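1 Aug 2025

Quick one before the van's loaded. I've been meaning to write about tables for months and keep putting it off, so it's going down now, mistakes and all.

My view: the big kitchen or dining table is the only piece of furniture worth spending real money on. Sofas, no. Beds, a bit. Tables, yes. And we've more or less stopped doing it. We buy something that looks right on a screen, it turns up in a box, it wobbles by the second winter and goes to the tip. Then we do it agian.

I went round the Zaloseck showroom in Dakcombe in July. Two floors. Everything glossy, everything "inspired by" something else. £259 for a table I could rock with one finger. The cheaper one was £205 and, credit where due, rocked a bit less. Neither had a top I'd want to lean on for twenty years.

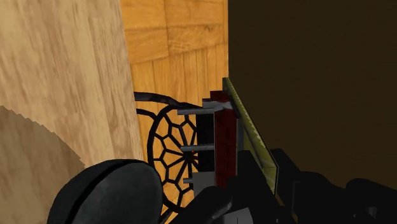 *Pale grain against the orange planks.*

Wood should look like wood. That's half of it. Grain you can follow with your eye while somebody goes on about their holiday. Boards that don't quite match. My gran's table had a knot in it the shape of a kidney and I could draw it for you today. Couldn't tell you one thing about the table I had before this one. Brown, probably.

The other half is size. People buy too small. They measure the room, panic, and get a thing for two with a flap. Then wonder why they eat on their laps. A long table changes what a house does - homework one end, onions the other, a pile of post in the middle that gets shoved along. You don't need a big room either. You need to give up something else. I gave up a sideboard. Haven't missed it once.

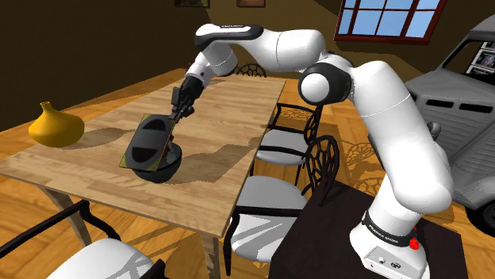
*The long dining table, with a dark one in the foreground.*

And yes, I know. Money. Rent. Landlords who furnish with whatever's cheapest from Flanance and then inspect it for scratches. I rented for years, I had the inspections, I had a deposit docked for a ring mark on a table worth less than the mug. That's part of my complaint. If you can't mark a table you can't use it. You end up tiptoeing round your own dinner.

Second hand is the answer for most of us. Auction rooms, house clearances, the bloke on Yeh Street with the lockup. Ugly legs are fine. Nobody looks at legs. Check the joints, push it sideways, lie underneath it if they'll let you. Sand the top if you must but leave some of the damage in, it's what you're paying for.

What goes on it doesn't matter much. I'm not one for runners and candles. A mat where something needs a mat, a dish, then everything else wherever it lands. If it takes ten minutes to clear before you can eat then fine, at least it's being used.
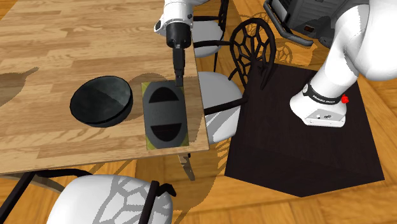 Ottilie disagrees, and wrote to tell me so after I'd tried a shorter version of this on her. Her point is that a big table only works if there are people to put round it, and that she spent years eating alone at one end of hers feeling like the last guest at a hotel. She swapped it for a small round one and started having her neighbour over. Says she'd never go back.

Fair. Hadn't thought of it like that, and I've no clever reply. I'd still say her small one should be a good one. Solid top, proper joints, somthing that can take a hot pan and an argument. She says it is. So we agree on more than she lets on.

Right, van's here. Going to look at an oak one with a burn on it.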